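Sorting small parts with trays -- talk notes, Thursday, 15 min slot + questions

(slides are thin on purpose, talk to the room, don't read)

OPEN
Start with the coffee can. Everybody has one. Screws, a fuse, half a hose clamp, a key to something. Ask for hands: who has bought a part they already owned? Wait for the laugh. Then the number.

1435 -- loose parts in the shared cabinet at Clekenia when we finally tipped the drawers out. 90 of those we couldn't identify. Not junk either, some still in good shape, just no label and no home.

Don't dwell. Move on.

WHY DRAWERS FAILED
Deep drawers = layers. Top layer gets used, bottom layer is a museum.
You stir to find things. Stirring scratches threads, bends little pins.
Labels on the front were written by whoever was there in March and meant somthing to that person only. "Misc brass." "Misc brass 2."
Show of hands again? Maybe skip if running late.

Mention we tried the Numis bins first. Nice bins. Too deep, same problem only smaller. Gave them to the paint room, they're happy with them.

TRAYS
Shallow, rim all the way round, rounded corners so you can sweep a small part out with one finger. Anything you can see the bottom of. That is the whole test -- can you see the bottom.

We use color very loosely. Red for plumbing work, green for electrical. Don't go further than that. Flolus shop had nine colors and a chart on the wall, and the chart fell behind the radiator, end of system.

Rule: one job, one family of parts per tray. Water things do not sit with electrical things. Sounds obvious. Open your own drawer tonight.

Always keep one empty tray on the table. People push back on this, they see a free tray and fill it. The empty one is where checked parts go. Without it you put the checked one back down next to the unchecked ones and start over. I have done this more times than I'd like.

LAYING OUT FITTINGS
Rows or columns, whatever suits the tray. Gaps between them, wide enough for fingers.
Same way round if they'll lie that way. If one rolls, let it roll, don't spend your morning straightening.
Look at ends first. Then the body. Then anything that sticks out, a stem or pin, that's what gets knocked.
Check one, move one. Not two. Two is how you lose track.

Bring the sample fittings!! in the side pocket of the blue bag. Pass them round at this point, get them back before questions.

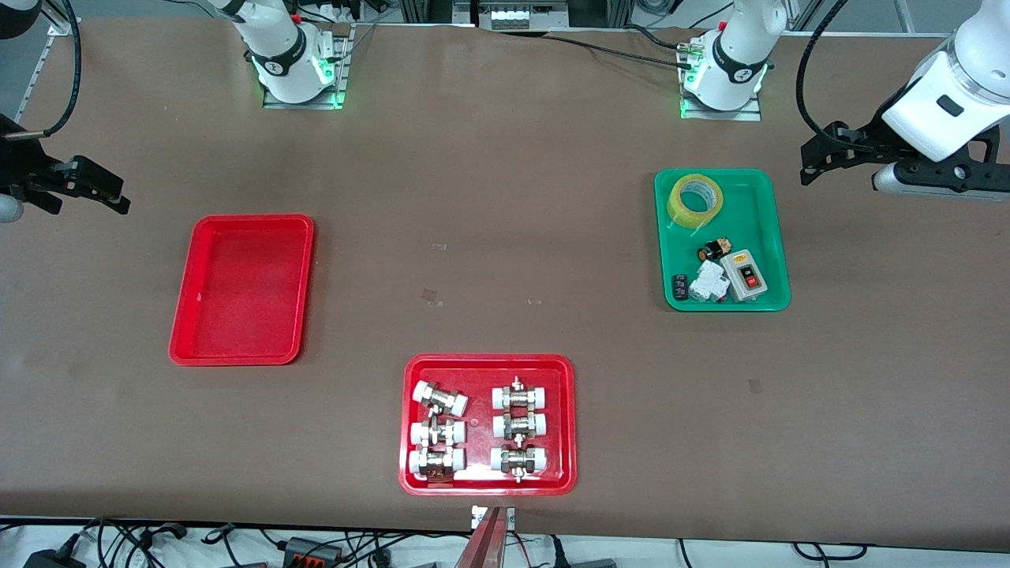
ELECTRICAL TRAY -- go slower, people take notes here
Odd shapes, so no neat columns. Breaker, switch box, whatever small bits came out of the same job. Big pieces first, small ones where a hand won't cover them.
A roll of tape may live in the tray. One roll. Tape is the thing everyone walks off with, so give it a place and at least you notice when its gone.
Nothing used goes back in with new until someone has tested it and put a dot of marker on it. If there's no dot, it's not tested. No arguing with the dot.
Say clearly: trays are for sorting and picking, I am not telling anyone how to wire a panel.

TABLE
Plain surface, one color. Patterned tabletops eat washers.
Trays near the front edge, don't lean over one to reach another.
A tray can sit a bit crooked, fine. Leave room to slide it.
Clear it at the end of the day or it turns into a drawer with no sides.

LABELS (short)
Tape and marker, on the rim, short word. We paid for the Lu label printer and used it twice. Size and job, nothing else. Date if it's a return.

COST
Whole change came to 700 dollars for us, trays plus a second table. Say that the table was most of it. Somebody will ask where we got the trays -- kitchen supply place, food trays, cheaper than the workshop catalog ones.

What I'd do different: buy fewer at first. We had a stack nobody touched till summer. And do the tipping-out over two days, we did it in one and the last few drawers got sorted by very tired people, which is where "misc brass 3" came from.

QUESTIONS THAT WILL COME UP
Dust? Yes. Stack an empty tray upside down on top overnight.
Stacking full ones? Two high, no more.
Really tiny stuff? Jar lid inside the tray.
Home garage? Same thing, start with one tray and the coffee can.

If time left, show the before photos of the drawers. If no time, leave the contact slide up and collect the fittings.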